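From: Hamisi Gachanja
To: puvdale-shared-services list
Subject: Re: [pss] Page counts after the print queue move

Emiko Wada wrote:

> The August statement from the leasing company lists 2,070 pages against
> our cost code. Our own log for the same month shows 867. I have checked
> that no one outside the group has the code. Is the new queue counting
> something the old one did not? I would also like to know if we should go
> on using the "hold" setting, as half of my group has stopped using it.
>
> Emiko

Emiko, list,

Both figures are correct for what they measure. The old queue logged sheets. The new one logs impressions, so a duplex sheet is recorded as two. It also logs copies made at the panel, which never passed through the old server. Your 867 covers sheets sent from desktops only. I pulled the raw records for your cost code and they reconcile to the statement with 59 impressions left over. Those 59 carry a valid code and no user name, which is what the device writes when a job is released after the session has timed out. I have asked Clorkutska to correct the time stamps so that we can match them to people.

For groups that have not been moved yet, the points that have caused trouble so far are below.

1. Cost codes. Enter the code without the leading zero. The panel accepts it either way, but the export treats the two forms as separate accounts. Renji found four groups with split totals last month.

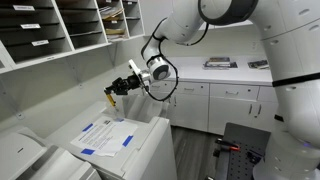
2. Hold and release. Leave hold turned on. A held job stays on the server for 20 hours and is then deleted without a charge. A job sent with hold turned off is charged when it is spooled, even if it is canceled at the panel before any paper moves. This accounts for most of the disputed entries I have looked at.

3. Duplex. The default is now two-sided, long edge. Drivers installed before the move keep their old default until they are removed and installed again. Updating in place does not reset it. On the desktops in Habte I had to delete the queue, restart the spooler, and add the queue by its new name.

4. Scanning. Scan to e-mail is not billed. Scan to folder is not billed either, but it writes a record with a page count, and that record shows up in the monthly export under type "S". Filter on type before you add up the column. If you use the spreadsheet Yae Tsuji sent out in the spring, the filter is already on the second tab, but the column letters have changed and it has to be pointed at G instead of E.

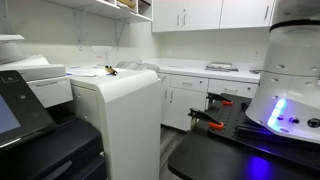 The same applies to fax records, type "F", for the two groups that still have a line. I would not delete these rows from the export. The leasing company asks for the unfiltered file when a statement is disputed, and a file with gaps in the job numbers gets sent back.

5. Color. A page is charged as color if any part of it is rendered in color, including a blue hyperlink or a logo in the footer. Setting the driver to grayscale is reliable. Setting it to "auto" is not, and PDF files exported from the Losasside template are always detected as color. Onni Harju has a corrected template with a black footer rule and will send it to anyone who asks.

6. Paper trays. Tray assignments are stored by the server now and pushed out overnight. If you change a tray from letter to legal at the panel, the change holds until the next push and then reverts, and the first legal job after that stops with a size mismatch. Send me the tray and the size and I will change it on the server. 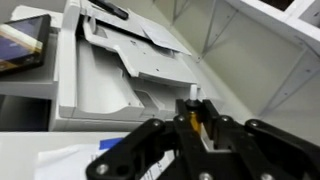 Small amber bottle with a black collar and a white tip, held upright.

On disputing the statement: the window is one billing period from the date printed on it. Emiko, in your case I do not think there is anything to dispute except the 59, and those may turn out to be yours once the time stamps are fixed. If you want the August figures restated in sheets for your own budget, divide the duplex impressions by two, round up per job, and add the simplex impressions. Rounding on the monthly total instead gives a lower figure, and it will not match the log.

Still open on my side: the time stamp fix, the leading zero in the export, and a request from Renji Yoshida for a weekly report by cost code. The report exists, but it can only be mailed to one address. I am asking if that address can be this list.

Hamisi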